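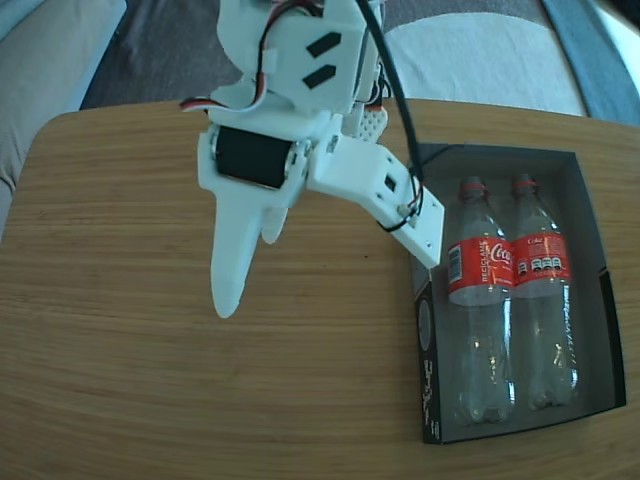 Thursday, 7.40 am. Naditcombe job, oil finish trials, cont. Second coat of the Henach oil went on the offcuts last night, wiped back after 6 min. Colour still worries me. Client wants warm, somewhere between tan and honey, same as the light tabletop in the photo, with the grain running across nice and plain. Ours are coming up too orange on the sapwood side and I don't think a third coat will help. Batch 347 is worse than the old tin. Check lid date.

Sanding: 180 then 240, by hand, with the grain. Offcut 2 has swirl marks from the orbital, didn't see them till the oil went on (should of raked a light over it first). Redo.

Rag bin was nearly full again. Oily rags go flat on the rail outside to dry — NOT balled up in the bin. Whoever locks up, please look.

Piveo hardwax sample turned up, small tin, no data sheet. Rang, they'll email it. Smells stronger than the Henach so have the roller door up when you open it. 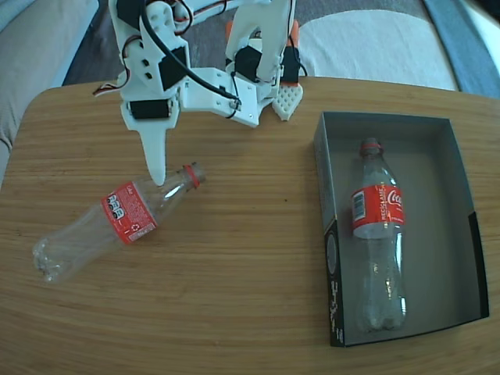
Tried the Piveo on one end of offcut 4, thin, white pad. Goes on stiff in this cold, stood the tin in warm water and it was much better. Less colour shift than the oil so far, will look again in daylight after smoko. If it cures hard enough I'd sooner use this and skip the tint altogther.

Mockus quote for the replacement boards came in at $962 delivered, bit steep, but their stuff has been dry every time. Hold off till client has seen the samples.

To do: water ring test on 4, label the backs in pencil, order more 240.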